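Drainage plan for Skasik peat bog sent back for further survey

13 September 2020

An application to drain part of the Skasik bog for peat cutting has been returned to the developer, Varkar, after the regional water office found gaps in the groundwater data.

The application covers 1,028 hectares on the eastern side of the bog, between the Fisten river and the Hamdan road. Varkar proposes 4 main drains, with outfalls to the river at 2 points. The water office said the readings supplied in July came from boreholes on the dry margin only, and gave no picture of water levels in the central dome, where the peat is deepest.

Lowering the water table exposes peat to air, and the carbon held in it is then released as carbon dioxide. Run-off from new drains also carries fine sediment and dissolved organic matter downstream. The office has asked for estimates of both, together with a full survey of breeding waders.

Varkar said it would submit revised figures but did not give a date. Existing cutting on the western side, which is licensed separately, is unaffected. No new drains may be dug until the application has been decided.
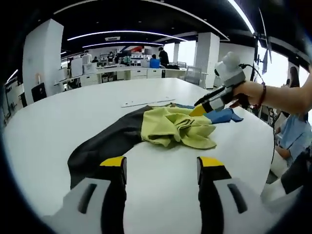
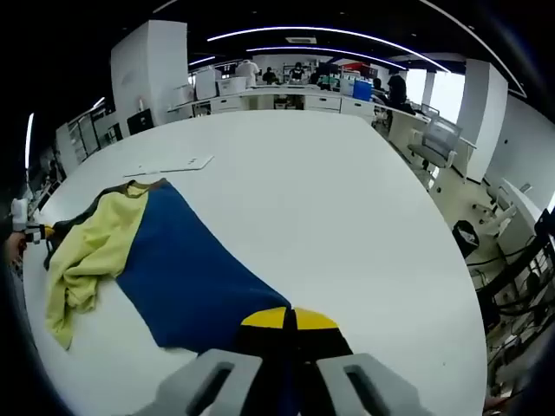 Clothing and fabric on a white table, in both pictures.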